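Lesezeit: 5 Minuten

Start Kurse Handouts Werkstatt Kontakt

Grundlagen der Werkstattordnung, Handout 4: Draht auf Spulen lagern und sortieren
Stand: 2. April 2024
Kursleitung: Anselmo Bittencourt, Lehrwerkstatt Barnonach

Das Handout ergänzt den praktischen Teil. Wer gefehlt hat, arbeitet es bitte vor dem nächsten Termin durch und bringt eine eigene Spule mit. Restspulen liegen auch im Materialraum.

1. Begriffe

Eine Spule besteht aus dem Kern (auch Nabe) und den beiden Flanschen. Der Kern trägt die Wicklung, die Flansche halten sie seitlich. Flansche gibt es geschlossen, mit Speichen oder gelocht. Gelochte Flansche haben den Vorteil, dass man ein Drahtende durch ein Loch stecken und dort sichern kann. Bei geschlossenen Flanschen braucht man eine Kerbe am Rand, eine Klammer oder ein Stück Band.

Das freie Ende heißt im Kurs Auslauf. Der Anfang des Drahts, der am Kern festgelegt ist, heißt Anker. Die Wörter werden in den Übungen so verwendet, also bitte merken.

2. Der Arbeitsplatz

Sortiert wird auf einer glatten, hellen Fläche. Auf dunklem Untergrund sieht man dünne schwarze Litze schlecht, und in rauem Holz bleiben die Enden hängen. Die Behälter zum Sortieren stehen auf der Fläche, bevor der erste Draht angefasst wird. Werkzeug, das nicht gebraucht wird, kommt weg.

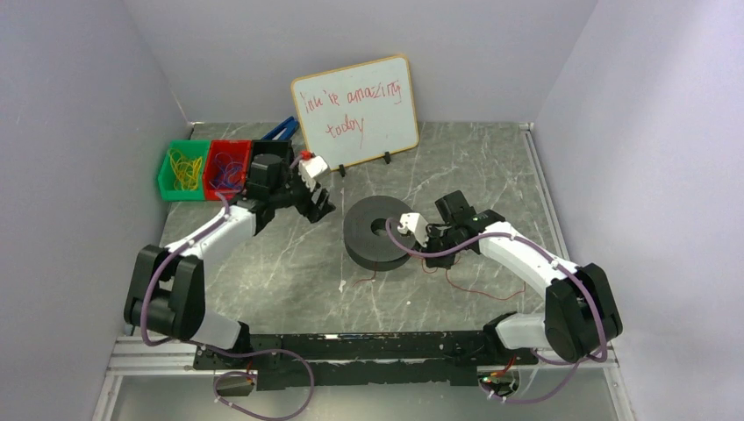 Für die Übung reicht eine Tischbreite von 80 Zentimetern. Wer mehr Platz hat, legt die vollen Spulen links ab und die leeren rechts. Linkshänder dürfen tauschen, dann aber für die ganze Übung.

Das Licht soll von oben oder von der Seite kommen. Steht die Lampe hinter der Spule, blendet sie, und man erkennt gekreuzte Lagen zu spät.

3. Sortieren

Sortiert wird zuerst nach Art (Litze oder Volldraht), dann nach Querschnitt, zuletzt nach Farbe. Die Farbe kommt bewusst am Schluss. In den letzten Kursen haben viele mit der Farbe angefangen und mussten danach alles noch einmal in die Hand nehmen.

Abschnitte, die kürzer sind als eine Handbreit, werden nicht aufgewickelt. Sie kommen in den Kupferrest. Abschnitte bis zwei Meter werden zu einem Ring gelegt und mit einem Stück Band geschlossen. Alles darüber geht auf eine Spule.

Leere Spulen werden gesammelt. Gesprungene Flansche kommen in den Abfall, auch wenn der Riss klein ist. Der Draht findet ihn und rutscht hinein.

4. Wickeln

Vor dem Wickeln den Anker festlegen: Drahtende durch ein Loch im Flansch oder im Kern führen, kurz umbiegen, Überstand kappen. Danach die erste Lage dicht an einem Flansch beginnen und Windung neben Windung legen. Die erste Lage entscheidet über alle weiteren. Wenn sie Lücken hat, fällt die zweite hinein.

Der Draht läuft mit leichtem Zug durch Daumen und Zeigefinger der freien Hand. Zu wenig Zug erkennt man an Bögen, die vom Kern abstehen. Zu viel Zug zieht bei dünner Litze die Isolierung lang. Ein Richtwert in Newton steht absichtlich nicht hier, das muss man in der Hand haben.

Steht eine Windung ab, wird bis zu dieser Stelle zurückgewickelt. Mit dem Daumen andrücken hilft nur bis zur nächsten Umdrehung.
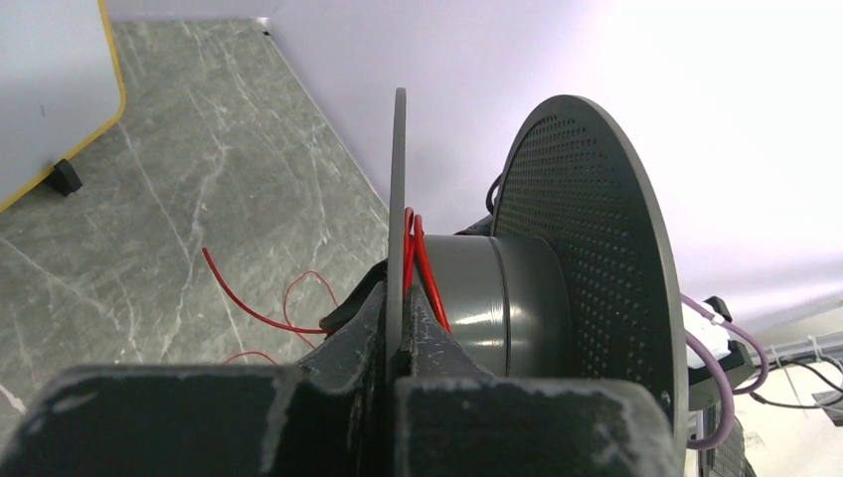
Beim Ablegen einer angefangenen Spule den Auslauf immer sichern. Ein loser Auslauf zieht sich unter andere Teile, bekommt Knicke und wird irgendwann mit einem fremden Ende verwechselt. Bei gelochten Flanschen das Ende von innen nach außen durchstecken und ein zweites Mal zurück. Ein Klebestreifen geht auch, hinterlässt aber nach einem Sommer im Regal Rückstände auf der Isolierung.

Die Spule wird auf dem Flansch liegend gelagert oder auf eine Stange gesteckt. Auf den Rändern stehend rollt sie weg.

5. Beschriften

Auf jede volle oder angefangene Spule gehört ein Etikett mit Art, Querschnitt, Farbe und geschätzter Restlänge. Das Etikett kommt auf den Flansch. Auf gelochten Flanschen hält Papier schlecht, hier ein Anhängeschild mit Faden nehmen. Im Materialraum hängen die Schilder neben dem Regal Lomance, die Stifte liegen im Fach darunter.

Restlängen werden geschätzt, indem man eine Windung misst und mit der Zahl der Windungen multipliziert. Beispiel: Umfang am Kern 31 Zentimeter, 9 Windungen, ergibt 2,79 Meter. Bei mehreren Lagen wird jede Lage für sich gerechnet, der Umfang nimmt nach außen zu. Für das Etikett wird auf halbe Meter abgerundet, hier also 2,5 m.

6. Aufgaben bis zum nächsten Termin

a) Eine Spule mit Anker, mindestens zwei sauberen Lagen und gesichertem Auslauf vorbereiten. Draht nach Wahl.

b) Die Restlänge rechnen und das Etikett vollständig ausfüllen.

c) Zu Hause oder im Betrieb eine schlecht gelagerte Spule suchen und in drei Sätzen aufschreiben, was daran zu ändern wäre.

Die Abgabe erfolgt im Kursraum. Im Juni folgt Handout 5 über Kabelbündel und Binder, dafür bitte einen kleinen Seitenschneider mitbringen.

Zurück Übersicht Weiter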